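Sorting at the Source: Two Bins and a Shared Kitchen
Final report, housing and daily life project, Molterholm student residence
Josefien De Smet and Karlijn De Graaf
May 29, 2020

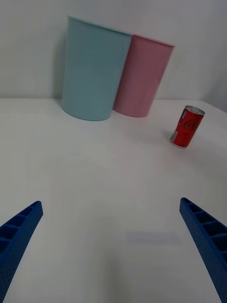 Figure 1. The light blue bin and the pink bin side by side at the wall, with a red soda can on the white tabletop.

When we started this project back in November, we both thought it would be a small and rather easy one. We live on the same hallway at Molterholm, we share a kitchen with far too many people (and we love them all!), and we were tired of finding drink cans at the bottom of the regular trash. So our question was a simple one: would people sort their cans better if the bins stood up on a table, at hand height, and had colors you could tell apart from the doorway?

We settled on plain plastic bins, one pale blue and one pale pink, both a bit wider at the top than at the base. Blue was for cans and pink was for everything else. We went back and forth on the colors for quite a while. Karlijn wanted something much brighter, but our supervisor, Godelieve Smits, thought softer colors would be easier to live with in a room where people eat, and after a week or so we came around to her view. We put no labels on them at first – we wanted to see how far color alone would take us.

The table was a story of its own. Our first one, a folding model from the Dierckx thrift shop, wobbled so badly that we gave it back. The white one we ended up with wipes clean easily and gives you room to set down a can while you finish talking, which people in our kitchen do a lot.

We ran the test in 3 rounds. In the first, the bins stood on the floor by the door, in the second they stood on the table without labels, and in the third they stayed on the table and we taped up a short note. At the end of each round we emptied both bins and counted the cans. Over the whole project we counted 231 cans, a bit fewer than the roughly 300 we had planned for, and the table rounds gave us clearly fewer cans in the pink bin than the floor round did. The note made hardly any difference, to Karlijn's great disappointment, as she had spent an evening on the lettering.

There are things we would do differently. We only tested one kitchen, and our hallway knew perfectly well what we were up to. Rebecca Testa from the hallway upstairs told us she sorted more carefully whenever one of us was cooking, and she was surely not the only one. We would also like to try the bins with a wider gap between them. Els Wuyts has offered us her kitchen for that, and we hope to start there once the new residents have moved in.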